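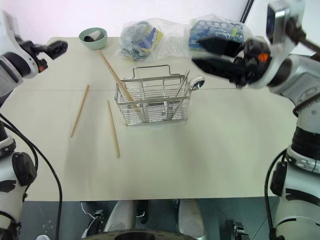

2 min read

Filed under: Robots & Automation, Shared Workshops
3 comments · 12 shares

4.2 Sorting utensils on the Darnbridge bench

Claims for home-built manipulation tend to rest on a few good runs, and we went into this part of the build expecting ours to do the same. The task was to put loose utensils into a wire basket with a two-armed robot assembled in the shared workshop at Darnbridge. Figure 3 shows the table with two wooden chopsticks still lying on its left half and a third reaching from near the green bowl into the basket. A spoon rests against the basket's right side. Both grippers are raised.

Whether a chopstick in that position should count as sorted is a fair question. Semple, the scoring script we took over from the earlier Skusbridge build, says yes if any part of the object is inside the rim. We think this is too generous. Of 223 attempts logged in February, Semple passed 90. We have not rescored them under a stricter rule, and until that is done the number should not be compared with other published results.

We also doubt that the layout tests very much. The bowl and the plastic bags stayed at the back of the table throughout, and a policy could learn their places without learning anything useful about clutter.

Figure 3. Utensil task, Darnbridge bench. Wire basket at center, bowl and two clear bags behind.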